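How to Get a Stuck Lid Off Without Hurting Yourself or the Lid

By Tayla Fairweather

Every household has one person who opens the jars. In ours it was my husband, until the pickled beetroot of last March, after which he retired on medical advice and I took over. What follows is my whole method, in the order I try things.

Start with dry hands. Most failures end here, with someone wiping their fingers on their jeans and pretending they loosened it earlier. If that does nothing, put on a rubber washing-up glove, or stretch a wide elastic band round the rim of the lid. Hold the jar low against your stomach and turn the jar, keeping the lid still. You have more strength in that direction than you'd think.

Next comes hot water. Run the tap over the lid only, for about 14 seconds, then dry it and try again. Metal lids respond well to this. Plastic ones sulk, and need a second go. 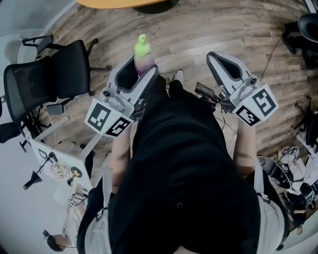 5 min read

Bottles are a different matter. A screw cap on something sticky (syrup, shampoo, glue, the good ketchup) is usually held on by its own contents. Stand the bottle upside down in a mug of warm water, with the water just over the cap, and go and do something else. When you come back, wipe the thread with a damp cloth before you put the cap on again, or you will be doing all this next week.

For vacuum-sealed jars, slide the tip of a teaspoon under the edge of the lid and lever gently until it pops. My neighbour Humaira Butt uses a bread knife for this and has a scar she is oddly proud of. Use the teaspoon.

Don't bang glass on the worktop. I know your grandmother did. Mine did too, and we picked bits of it out of the lino for years.

If the lid still won't shift, leave the jar in plain view and wait for a visitor who likes to be asked.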